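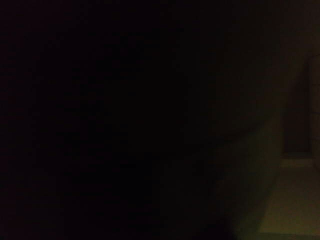

Informe de avance del proyecto Stida
Segundo periodo: compra y planificación del equipamiento
Preparado por: Sharada Pai, coordinación técnica
Para: Sarita Rajput, responsable de seguimiento, Fondo Morrison

Estimada Sarita:

Le presento el informe del segundo periodo. Como acordamos en la última llamada, dedico la mayor parte del texto a las compras, porque es la parte del presupuesto que más cambió respecto a la solicitud inicial. El trabajo de programación lo resumo al final.

1. Situación general

El proyecto tiene por objeto que un brazo robótico montado sobre una base móvil pueda hacer tareas sencillas dentro de viviendas: abrir una puerta, recoger un objeto, llevarlo a otra habitación. La base móvil y el brazo ya estaban pagados con la primera entrega del fondo. Para este periodo quedaban por decidir la segunda pinza, la iluminación, las baterías, el ordenador de a bordo y el mantenimiento.

De estas cinco partidas, tres están cerradas, una está pedida y no recibida, y la del mantenimiento sigue en negociación. No hemos superado el total aprobado. Sí pedimos mover dinero de una partida a otra, y lo explico en el apartado 4.

2. Compras realizadas

2.1 Segunda pinza

Pedimos oferta a dos proveedores. Pivico ofreció un precio más bajo, pero su pinza necesita una brida de adaptación que no estaba incluida, y el plazo para fabricarla era de 8 semanas. Prurnodine ofreció una pinza compatible con la muñeca que ya tenemos, con entrega inmediata. Elegimos Prurnodine. La diferencia de precio queda compensada en parte por no comprar la brida, aunque no del todo.

La pinza ya está instalada y pasó la prueba de aceptación. El acta está firmada por las dos partes y la conservamos con las facturas. Durante la prueba encontramos un tornillo de fijación con la rosca dañada; Prurnodine lo sustituyó sin coste.

2.2 Ordenador de a bordo

Se compró el modelo previsto en la solicitud, sin cambios. El proveedor solo vendía la fuente de alimentación por separado y la cargamos a la partida de material fungible. Si prefiere que la pasemos a equipamiento, por favor indíquemelo y corrijo la hoja de gastos.

2.3 Baterías

Compramos 2 baterías de repuesto. En la solicitud aparecía una sola. Con una sola batería de repuesto, las sesiones de la tarde empezaban con retraso casi siempre, porque la carga completa tarda más que la sesión. Con la segunda podemos trabajar sin parar desde las nueve de la mañana. El cargador doble fue incluido por el vendedor en el mismo precio.

3. Compra pendiente: iluminación

Esta es la partida que nos ha ocupado más tiempo, y pienso que en la solicitud inicial la valoramos mal. Habíamos supuesto que las cámaras del robot trabajarían con la luz propia de la vivienda. En los pasillos y en los rincones junto a las puertas esto no es suficiente. La imagen de la cámara de muñeca tiene mucho ruido y el programa no distingue bien dónde termina la pared y dónde empieza el paso.

Estudiamos tres soluciones. La primera era cambiar la cámara de muñeca por otra con un sensor más sensible. Es la más cara y además obliga a repetir toda la calibración. La segunda era instalar lámparas fijas en el espacio de pruebas. Es barata, pero el robot tiene que funcionar en casas donde no vamos a instalar nada, y los resultados no serían representativos. La tercera era un pequeño anillo de luz alrededor de la cámara, con intensidad regulable, alimentado desde el propio brazo.

Hemos escogido la tercera. El anillo está pedido a Pivico, a 250 euros la unidad, y hemos encargado una unidad para la muñeca y otra de reserva. La entrega está prevista para diciembre. Mientras tanto seguimos grabando con poca luz de manera ordenada, anotando la hora y el estado de las lámparas en cada sesión, y así tendremos con qué comparar cuando llegue el anillo.

Hay un riesgo que debo mencionar. Cuando un objeto o una parte del mismo brazo está muy cerca de la cámara, la luz del anillo puede reflejarse y dejar blanca una zona de la imagen. Pivico nos envió una hoja técnica con la distancia mínima recomendada, pero está medida con superficies mates. Tendremos que comprobarlo nosotros con metal y con plástico brillante. Reservamos para esta comprobación una semana de trabajo de una persona.

4. Cambios que solicitamos en el presupuesto

Solicitamos su aprobación para los cambios siguientes:

Iluminación. Crear una línea nueva con 500 euros, tomados de la partida de viajes. La reunión de coordinación que estaba prevista presencial se hizo por videollamada y ese dinero no se va a usar.

Baterías. Aumentar la línea para cubrir la segunda unidad, con dinero de la línea de transporte de equipos, donde quedó saldo.

Pinza. Pasar la cantidad reservada para la brida de adaptación a la compra de la pinza.

Ninguno de estos cambios modifica el total. La hoja de gastos adjunta tiene una columna con el presupuesto aprobado y otra con la propuesta.

5. Mantenimiento

El contrato de mantenimiento de la base móvil termina con el año. Prurnodine nos propone una renovación que incluye una visita anual y la sustitución de ruedas y correas. No incluye la pinza nueva, y esto es lo que estamos discutiendo. Mi opinión es que no debemos firmar sin la pinza, porque es la pieza que recibe más golpes cuando el robot trabaja cerca de marcos de puertas y muebles.

Si no llegamos a un acuerdo, la alternativa es comprar un juego de dedos de repuesto y hacer el mantenimiento de la pinza nosotros mismos. Tenemos las herramientas necesarias, salvo la llave dinamométrica pequeña, que habría que comprar. El pago a Prurnodine se haría a 60 días de la firma, y por eso cae en el periodo siguiente.

6. Estado del trabajo técnico

La navegación entre habitaciones funciona de forma estable con buena luz. La apertura de puertas funciona con manillas de palanca; con pomos redondos todavía falla a menudo y no deseo dar un porcentaje hasta tener más sesiones. La segunda pinza tiene dedos más anchos y hemos tenido que ajustar de nuevo la fuerza de cierre.

El trabajo con poca luz lleva retraso respecto al calendario por la razón explicada en el apartado 3. La tarea se mueve al periodo siguiente. Las demás tareas no dependen de ella, excepto la demostración final, que incluye un recorrido por un pasillo sin lámparas encendidas.

7. Previsión para el periodo siguiente

En el periodo siguiente esperamos recibir e instalar el anillo de luz, hacer la comprobación de reflejos y repetir con el anillo los recorridos ya grabados sin él. También debe quedar firmado el mantenimiento, en una forma o en otra. No prevemos ninguna compra grande nueva. El único gasto que todavía no puedo estimar bien es el seguro para llevar el robot a viviendas de terceros. He pedido oferta y se la haré llegar cuando la reciba, antes de comprometer ningún pago.

8. Lo que necesitamos de usted

Su aprobación por escrito de los cambios del apartado 4, si es posible antes de la entrega del anillo.

Su criterio sobre la fuente de alimentación del apartado 2.2.

Una indicación sobre si el seguro puede cargarse a costes directos. En las bases de la convocatoria no lo he encontrado claro.

Adjunto la hoja de gastos, las ofertas de los dos proveedores para la pinza, el acta de aceptación y la propuesta de mantenimiento. Quedo a su disposición para cualquier aclaración.

Un saludo cordial,
Sharada Pai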